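Guía Metia de buenas prácticas para celdas de manipulación de piezas pequeñas, edición revisada
Reseña publicada el 04/01/2020
Valoración: 3 de 5

Uno no compra un manual de buenas prácticas por placer. Lo compra después de pasar una tarde discutiendo si una pieza caída al suelo cuenta como fallo, como pausa o como intervención divina. En Akitz tuvimos esa discusión en febrero y de ahí salió el pedido: la guía de Metia, carpeta de anillas, 25 fichas plastificadas y un cuaderno de registro con más casillas que una declaración de la renta.

Lo primero, el formato. Las fichas se limpian con un trapo y sobreviven al café, virtud que el manual de Hultden, nuestro anterior libro sagrado, no tenía. Cada ficha lleva una norma, un motivo y un «caso dudoso». Los casos dudosos son lo mejor del producto. Quien los redactó ha visto a gente empujar una pieza con el dedo y jurar después que el ciclo fue autónomo.

La norma que más ha cambiado nuestro día a día es la ficha 3, dedicada a las bandejas. Pide que el estado inicial se escriba antes de mover nada: qué bandeja, qué piezas, qué orientación. Suena a burocracia y lo es. También pide que las bandejas se distingan por color y que el reparto quede anotado bandeja por bandeja, sin el célebre «más o menos como ayer» que ocupaba media columna de nuestros cuadernos antiguos. Con auriculares inalámbricos, que tienen cabeza, tallo y una habilidad notable para acabar mirando cada uno hacia un lado, la anotación de la orientación se hace pesada. La guía propone un dibujito. Mis dibujitos parecen espárragos, pero cumplen la norma.

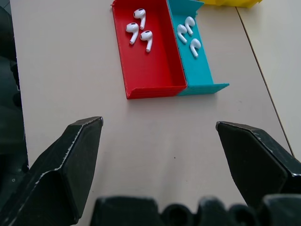 ¿Hay que detener el brazo para recolocar a mano una pieza dentro de una bandeja?

Según la guía, siempre: se para el brazo, se espera a que quede en reposo confirmado, se recoloca la pieza y se apunta la intervención antes de reanudar. La pausa por software, a secas, no le vale.

Seis auriculares, tres en la bandeja roja y tres en la turquesa: así se apunta un estado inicial con la ficha 3 en la mano, y luego vienen los espárragos. La ficha siguiente se ocupa de las mordazas, y aquí la guía se pone severa. Quiere una revisión de aristas al empezar el turno y distingue entre el roce cosmético, que se anota y se olvida, y la mella en la cara de agarre, que obliga a retirar la pieza. Las nuestras tienen las aristas rozadas y desconchadas, con esa dignidad de mueble heredado. Me habría gustado una escala con fotografías para saber dónde termina lo cosmético. Lo que trae es un párrafo que recomienda «criterio». Si tuviera criterio no habría comprado la carpeta.

Flojea en más sitios. El capítulo de iluminación despacha las sombras en cuatro líneas. El índice remite a una ficha que no existe (escribí a Metia y respondieron con mucha educación que ya lo sabían). Y el cuaderno exige un código de celda de cuatro cifras aunque solo tengas una celda. La nuestra es la 2217, por puro afán de aparentar.

Frente a la guía de Odukoya, que también hemos usado, la de Metia gana en claridad y pierde en profundidad. Odukoya explica mejor las distancias y el reparto de responsabilidades, en un tono que invita a la siesta. Metia se lee de pie, junto a la mesa, y eso en un taller pesa bastante - sobre todo a las 20 fichas, cuando la fe empieza a decaer.

Conviene recordar que es una guía de buenas prácticas y que no sustituye a la evaluación de riesgos ni a la normativa aplicable. Lo dice la propia carpeta en la contratapa, en letra diminuta.

¿La volvería a comprar? Sí, para equipos pequeños que empiezan a registrar su trabajo en serio. Quien ya tenga un procedimiento escrito puede ahorrarse la carpeta y pedir el cuaderno suelto, que se vende aparte y trae las mismas casillas.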